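## Hanging cloth in small halls

Reverberation in a bare hall is set mostly by its hard surfaces. Plaster and glass absorb very little at speech frequencies, so consonants smear and listeners at the back lose words.

Heavy cloth is the cheapest treatment. Ruth Restrepo, an acoustician at Tandard, specifies it in folds, at twice the width of the wall it covers. Stretched flat, the same cloth absorbs far less in the middle range. 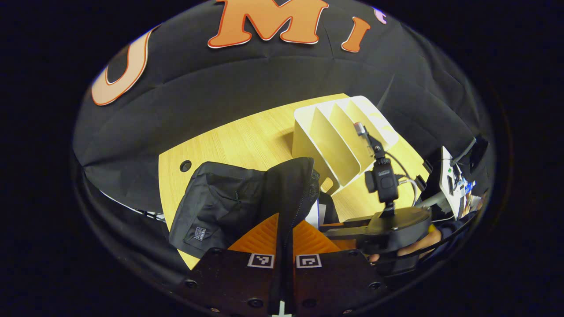
*Black fabric hung in loose folds, with cut-out letters attached.*

The gap behind matters too. Restrepo allows 98 millimetres – more where the radiators permit. Low notes pass through almost unchanged, and thicker cloth does little to stop them.

At Navarro, a hall of 444 cubic metres, her team took readings at eight positions before and after hanging. The largest change was in the rear two rows.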